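Plusano Loan Desk, Set-up Guide
Section 5: Entering a hardship arrangement on a home loan

This section is for the staff of lenders and mortgage brokers who use Plusano to follow home loans after settlement. It explains how to enter an arrangement when a borrower cannot pay the full instalment for a time. Before you start, the loan must already be in Plusano with the status Active or In arrears. If the loan was imported from Vindport, please finish the steps of Section 4 first, otherwise the arrears balance will show as zero.

You need the role Arrears Officer or higher. A user with the role Viewer can open the arrangement screen, but the Save button stays grey.

5.1 Open the loan and check the balance

1. In the left menu, choose Loans, then Search.
2. Type the loan number or the family name of the borrower. For a loan with two borrowers you may use either name.
3. Open the loan and go to the tab Payments.
4. Compare the arrears balance with the last statement from your core system. A difference of some cents comes from rounding and can stay.
5. If the difference is bigger, press Refresh ledger and wait until the date beside the balance has changed.

Caution: Do not enter an arrangement while the ledger is refreshing. The new instalments would be calculated from the old balance, and you would have to cancel the arrangement and enter it again.
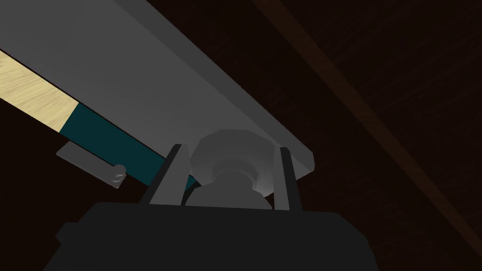

Figure 5-1. Grey slab and pale wood, rendered view.

5.2 Enter the arrangement

1. On the tab Payments, press New arrangement.
2. Choose the type. The types are Reduced instalment, Payment pause and Interest only.
3. Enter the first day and the last day. The last day cannot be later than the maturity of the loan.
4. For Reduced instalment, enter the amount the borrower has agreed to pay. Plusano shows the shortfall for each month at the right side.
5. In the field After the arrangement, choose what happens with the shortfall: Add to the balance, Extend the term, or Repay over a period.
6. Write the reason in the field Notes. The borrower can see this note in the online account, so please keep the wording polite and short.
7. Press Save as draft.

A worked case: the borrower pays $783 less each month than the contract says, and the arrangement lasts five months. The total shortfall is $3,915. If you choose Repay over a period, Plusano divides this amount by the number of months you enter and adds the result to the normal instalment. Interest on the shortfall is shown on its own line and is not part of the $3,915.

Note: The draft is kept for 40 days. After this it is deleted and the loan goes back to its former status. The history of the loan still shows that a draft existed.

5.3 Send the letter and collect the signature

1. Open the draft and press Create letter.
2. Choose the template. Most offices use template 196, which has the instalment table on the second page. Your administrator can add your own template under Settings, Letters.
3. Read the preview to the end. Check in particular the mailing address, which may be different from the address of the property.
4. Choose Post or Electronic signature. For electronic signature, each borrower must have their own email address.
5. When the signed letter has come back, press Activate. With electronic signature the button appears by itself. With post you must first upload the scan.

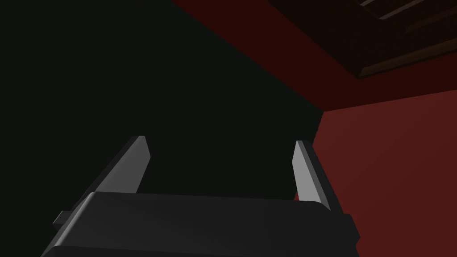 Figure 5-2. Gripper with the two fingers apart, rendered view.

Caution: Activate stops the automatic arrears reminders for this loan, but it does not stop letters that are already in the print queue. Open Queue and remove them by hand. A borrower who receives a default notice one day after signing an arrangement will call you, with good right.

If a guarantor is attached to the loan, Plusano asks if the guarantor should receive a copy. Your legal department decides this for your office. The programme only remembers the last choice.

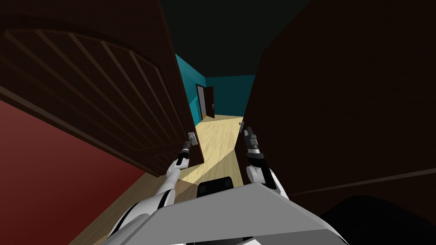

What happens if the borrower pays more than the agreed amount during the arrangement?

The extra money goes first to the shortfall of the same month and then to the older arrears. The arrangement continues with the same dates unless you change them.

5.4 Changing or ending an arrangement

1. Open the loan and press Arrangement, then Change.
2. For a new last day or a new amount, a new letter is needed. Plusano takes you back to step 1 of 5.3.
3. To end the arrangement early, choose End today. The normal instalment is due again from the next due date.
4. If the status does not change after this, log out and log in again. Should it still be the same, write to the Irkuler help desk with the loan number in the subject line.

Text of this section: Hüsnü Çetinkaya, Irkuler documentation
Last revised Oct 22, 2025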